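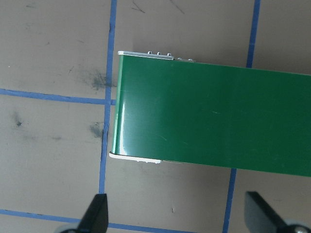 Vol. 11, No. 2

Figure 4. Wrist camera view during the bench work with the Flokevance kit. The green part lies across the taped grid, and both fingers are open below it.

4.2 Picking long parts

The Flokevance kit is sold by Tulari as a ready-made package: gripper, wrist camera and grasp software, with a license for one arm. The product sheet promises "reliable handling of everyday parts with no tuning." We found this hard to test as written, as the sheet never says what an everyday part is. We therefore chose our own, and the long green part in Figure 4 was the one that gave us the most doubts.

Its upper face is glossy and throws a bright band of glare near the left end, where the surface curves down. The small screw heads along the pale rail also catch the light. Tulari's demo parts, as far as we can tell from the sales video, are all matte and short enough to fit well inside the camera's view. Ours runs out of view on the right, so a single image cannot give the software both ends.

We ran 50 trials at the Porkberg bench with factory settings. The software proposed a grasp in every trial - a figure the vendor would no doubt like to quote - but in 11 of them the grasp point fell on the glare band. A proposed grasp is not a completed one, and the kit's own log does not separate the two. We scored each trial by hand for this reason.

The blue tape grid was our addition. The kit comes with no means of checking position error, and the setup guide from the Győri office suggests judging placement "by eye." We do not consider that a test method.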